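3.2 Weighing stations and the recording of plate waste

Plate waste was measured at two of the three canteens in the study, Trutness and Drikitz. The third, Nogueira, serves food in sealed portions and was treated separately (Section 3.4). Both measured sites offer a hot main dish, two side dishes and a cold counter at midday, and both close their kitchens on Sunday. Diners at Trutness pay a fixed price per meal, whereas those at Drikitz pay by component. This difference in pricing was the main reason for including both sites, as earlier work on workplace catering suggests that a fixed price leads people to take side dishes they do not intend to finish.

Each meal was given a paper label with a printed code at the till. The label recorded the site, the time of sale and the dishes chosen, but held no information about the diner. Labelled meals were returned to a station next to the dish return, where the code was read and the remaining food was scraped off and weighed. Bones, fruit peel and paper napkins were removed first and weighed apart. Drinks were not included at either site. The layout of a station is shown in Figure 2.
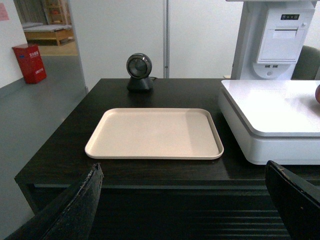 Figure 2. Weighing station with tray, barcode scanner and electronic scale.

Weights were recorded to the nearest gram. The scales were checked against a reference weight before service and again at 14:30, and any session in which the two readings differed by more than two grams was discarded. This happened once, at Drikitz, and the session was repeated in the following week. Sauces and dressings caused more difficulty than solid food. A thin layer always remains on the plate after scraping, and we estimated the loss by weighing a subset of 63 plates before and after rinsing. The mean difference was small in comparison with the total waste per meal and no correction was applied.

In all, 417 labelled meals were sold during the May sampling period, of which 122 were returned without a readable code. Unreadable codes were mostly the result of grease or folding. These meals were weighed and included in the site totals, but they could not be matched to a dish and are therefore absent from the analysis by component in Section 4. We compared the mean waste of matched and unmatched meals and found the unmatched ones to be slightly heavier. This is to be expected – a plate with more food left on it is more likely to soil its label – and it means that the figures by component probably understate waste to a small degree.

Portion size as served was not measured for every meal, as doing so would have slowed the queue. Instead, serving staff set aside one plate of each dish at the start, middle and end of service. The mean of the three was taken as the served weight for that dish on that day. Portions of rice and potatoes varied most, and at Trutness they tended to grow towards the end of service, when the kitchen was clearing its containers. For the main dish, the target weight of 140 grams was kept fairly closely at both sites.

Waste was then expressed in two ways: as grams per meal, and as a share of the served weight. The first measure is of more use to a kitchen planning its orders, while the second allows dishes of different weight to be compared. Where the two give a different ranking, both are reported. Leafy salads are the clearest case, being light when served and often left half eaten. Waste from the Ollness pilot, which was recorded by bin weight alone, can only be compared with the first measure and is shown for reference in the tables that follow.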